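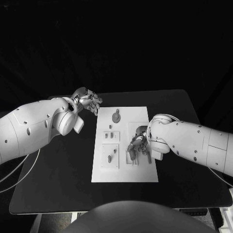 The Peg Goes in the Hole, Eventually

My mother-in-law, Marjorie Crabtree, ran a packing line for years and raised 4 kids on the side. Last December she asked me when a robot would do her dishes. I said soon. I have been saying soon since I started writing this column, and she has started to notice.

The honest state of things is pegs. Two arms, ten very expensive fingers or so, and a board of small parts that a toddler would have put in his mouth by now. I spent a morning at Nullitz watching this kind of work, and I'll admit I held my breath over a cylinder.

Ewan Buchanan, who runs the tests there, told me they logged 322 tries at one task in a week. He was proud of the number. I asked how many of those would pass on a real shop floor and he offered me coffee.

I don't mean to sneer. Fitting one part into another is most of what assembly is, and a good deal of what a kitchen is too - lids, plugs, the filter in the coffee machine. Get that right and the shop floor comes first, where the parts stay put and someone has swept.

A house is harder. Marjorie's sink has a roasting pan in it, soaking, and under the pan there's a knife. I'd give it 10 years. She says she'll do them herself.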